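Unit 2: Looking After Timber Surfaces in the Teaching Kitchen
Hartley Centre, Domestic Skills Programme
Unit leader: Joanne Lightfoot

Purpose of the unit

Students will learn how wood responds to water, and how boards and worktops should be cleaned, oiled and stored. The session begins at 10 am on Tuesday. Aprons are provided.

Moisture and movement

Wood takes up water from the air and gives it back as the air dries. It swells and shrinks mainly across the grain and very little along it. A board that gains moisture on one face only will tend to cup. For this reason both faces should be washed and dried alike, and boards should be left standing on edge until dry.

Oiling

Food-safe oil is applied to a dry board with a lint-free cloth, working along the grain. Use no more than 100 ml for a large board. Leave overnight and wipe away the surplus. Oily cloths must be laid out flat outdoors to dry before disposal, as they can heat up and catch fire if left in a heap.

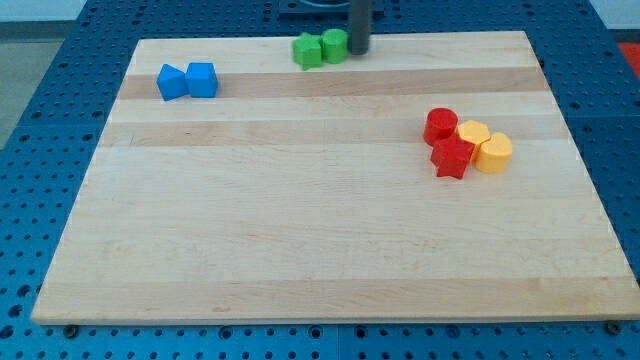
Boards made from several strips glued edge to edge need the same care. They must never be soaked or put in a dishwasher, where heat and water weaken the joints.

Coursework

Students should submit a care plan for one timber item used at home. Plans are handed to Trevor Bellamy in Room 356 by the end of August.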